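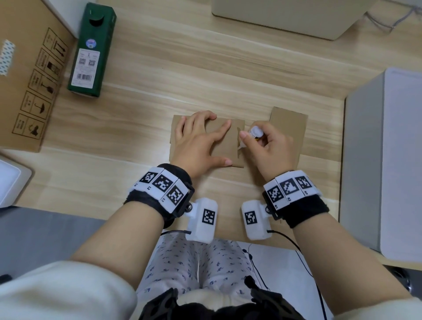
瓦楞纸板包装的回潮问题：七月批次复查结果

Grireck 包装技术通讯在七月号上刊出过一组关于仓储湿度的简短数据，之后收到不少来信，询问纸板含水率与边压强度之间的换算依据。本期把复查结果整理如下，供各仓库和打样间参考。

复查对象为 Luvano 纸厂供应的单瓦楞纸板，面纸为本色牛皮纸，B 型瓦。样品在 Marinho 仓库的东侧货架存放，未缠膜，底部垫木托盘。货架靠近卸货口，夜间关门后通风停止，空气相对湿度在清晨达到最高。另一组样品缠膜后放在同一货架的上层，作对照。

纸板的强度损失主要来自半纤维素和淀粉黏合层的吸湿。含水率升高后，纤维之间的氢键减弱，瓦楞的楞峰首先变软，面纸的挺度随之下降。这一过程在外观上几乎没有迹象，靠手感判断误差很大，必须取样称重。同一托盘上，外缘与中心的含水率可以相差两个百分点以上，因此只从最上层取样没有意义。

取样方法沿用旧规程：从托盘的上、中、下三层各取一张，避开四角，裁成试片后立即装入密封袋，再称湿重。烘干至恒重后复称，两次称量之差除以湿重，得出含水率。有的仓库习惯除以干重，结果会偏高，报表中须注明所用基准，否则不同仓库之间的数据无法比较。试片的裁切边应与瓦楞方向平行或垂直，斜切的试片不得用于边压试验。
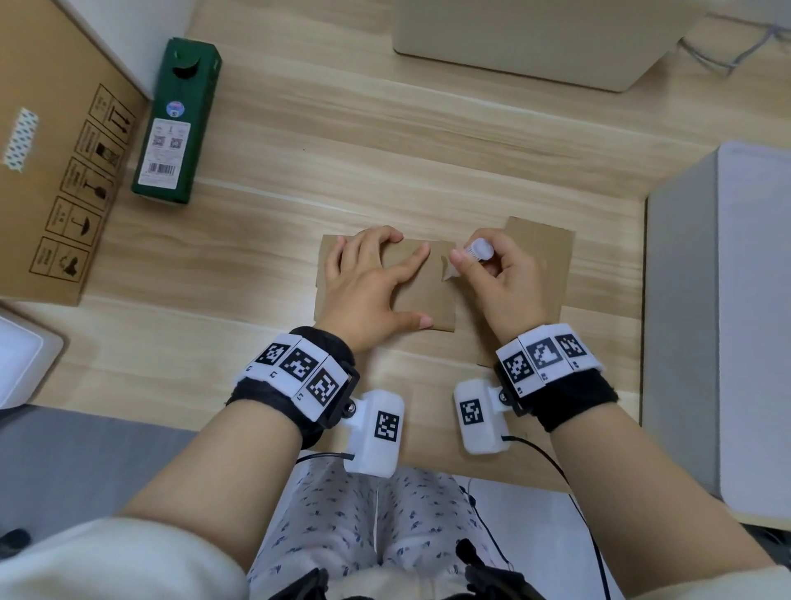 材料与工艺

黏合部位的处理单独说明。面纸局部翘起或撕开的纸板，打样时允许补胶，量产件不允许。补胶宜用出胶口较细的小瓶，胶量以刚好覆盖翘起面为限。水性胶本身会把水分带入面纸，用量过大时，补过的位置在干燥后收缩，面纸出现细皱，印刷后尤其明显。

补胶后的压合时间取决于胶种和室内湿度。湿度高时水分向外扩散慢，压合时间应延长，而加热会使局部过干，面纸变脆，折叠时容易沿补胶边缘开裂。打样间如无恒湿设备，可把待补的纸板与压板提前一天放在同一房间内平衡。

压痕线的设计也受含水率影响。过干的纸板在压痕处爆线，过湿的纸板压痕后回弹不足，箱体成型时棱角发圆。Prondgate 打样间目前的做法是先测含水率，再定压痕深度，并把两项数值一并写在样品标签上。对于顺瓦楞方向的折线，压痕轮应略宽，以免轮缘落在两个楞峰之间时折线走偏。横跨瓦楞方向的折线较少出现这一问题，但压痕过深会把楞芯压断，箱体堆码时折线处最先失稳。

折叠检验须在压痕后静置一段时间再做。刚压完的折线手感偏软，此时得出的折叠力偏低，与成型机上的实际情况不符。检验时固定一侧，缓慢抬起另一侧，观察面纸是否出现裂纹，裂纹长度记入检验单。

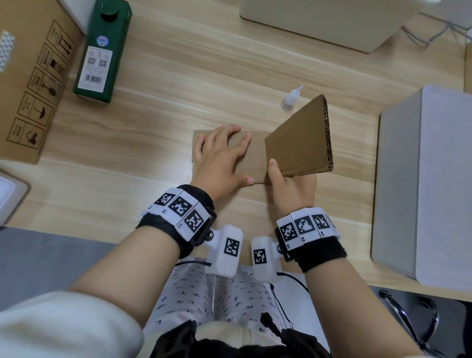
Vilja Jääskeläinen 来信指出，七月号中的强度下降曲线没有区分吸湿路径和解吸路径。纸张存在滞后效应，同一相对湿度下，由干变湿与由湿变干所达到的平衡含水率并不相同，后者较高。如果样品先在卸货口受潮，再移入实验室平衡，测得的数值便不能与一直存放在干燥处的样品直接对照。来信建议在报表中增加一栏，记录样品的前处理方式。

编辑部认为这一意见成立。自下一期起，所有含水率数据均附前处理说明；七月号中未注明路径的数据不再用于换算。需要原始记录的仓库可来函索取，记录中保留了每张试片的取样层位和称量时间。

关于缠膜，复查得出的结论较为有限。缠膜能减缓湿度的短时波动，对长期存放的平衡含水率影响不大。若入库时纸板已经偏湿，缠膜反而会把水分封在托盘内，使中心部位干燥得更慢。因此缠膜前应先测一次含水率，超限的托盘拆开通风后再处理。托盘之间留出的空隙不得堆放杂物，靠墙一侧须与墙面保持距离，墙体温度较低时，近墙的空气容易达到露点。

堆码高度另有规定。潮湿季节应降低一层，并把存放时间较长的托盘移到上层。堆码试验中的静载数据不能直接用于仓库，长期受压的纸板会发生蠕变，湿度循环又会使蠕变加快，恒湿条件下测得的寿命往往偏乐观。安全系数的取值由各仓库根据周转周期自行确定，并在年度检查时提交依据。

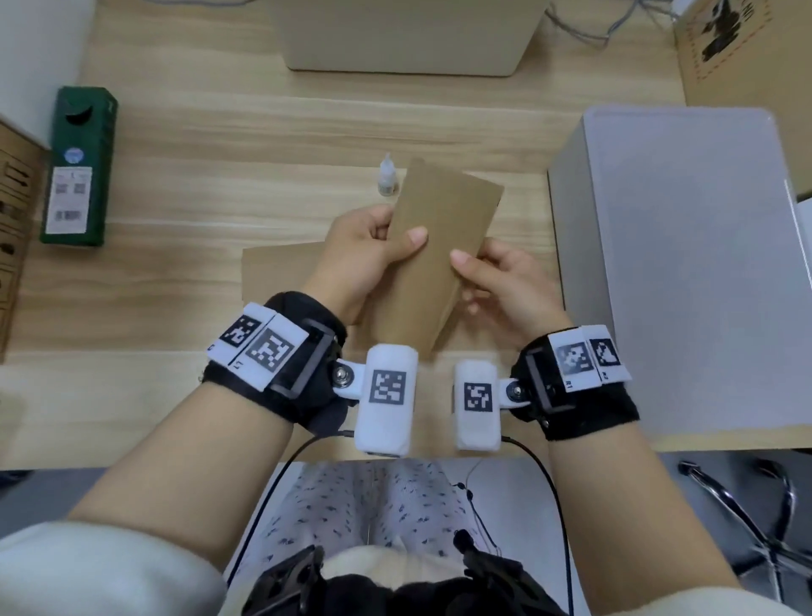
图：牛皮纸面纸板，双手持于桌面上方。

下列事项请各仓库一并核对：湿度计的校准记录是否在有效期内；烘箱内是否混放了其他材料；密封袋是否重复使用。重复使用的密封袋内壁常有残留水分，对小试片的影响足以改变判定结果。天平应放在远离门口的台面上，称量时关闭排风。

复查报表请于 2019年12月31日前寄至 Grireck 编辑部，信封上注明仓库名称和样品批号。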